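This repository keeps the public comments which the town of Flokanby received on the draft of its downtown improvement plan. The comments came by paper form, by email and at the open house in December. I typed the paper ones myself, so mistakes of typing are mine.

## Files

- `comments.csv`: 233 rows, one comment in each row
- `streets.csv`: the 38 street segments named in the draft
- `codes.md`: the list of topics and how they were given

Columns in `comments.csv` are `id`, `channel`, `segment`, `topic`, `text` and `reply`. The column `reply` is empty when the planning office did not answer yet. A comment which speaks of two streets is kept in one row, with both segments separated by a semicolon.

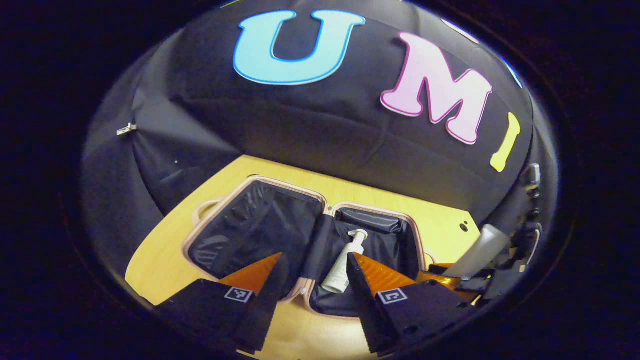

*Open suitcase on a wooden tabletop, with foam letters on black fabric.*

## Topics

Dolores Doucet and Alaric Boateng gave the topics separately and then compared their lists. Where they did not agree, Zinash Hailu decided. The topic `facade` includes signs and awnings, but lighting has its own topic. Parking was split in `parking_on` and `parking_off` after the first 20 comments, and these 20 were coded again.

## Known problems

- Text longer than 1000 characters was cut by the email form. We could not recover the rest.
- Segment 14 changed its borders between the two drafts. Please use the column `draft` in `streets.csv` before you join the tables.
- People who wrote twice are not merged.

Names, phone numbers and house numbers were removed. If you find one that stayed, please write to Soledad Alcantara at the planning office and do not open a public issue.

## License

CC BY 4.0 for the tables. The plan itself belongs to the town and is not included.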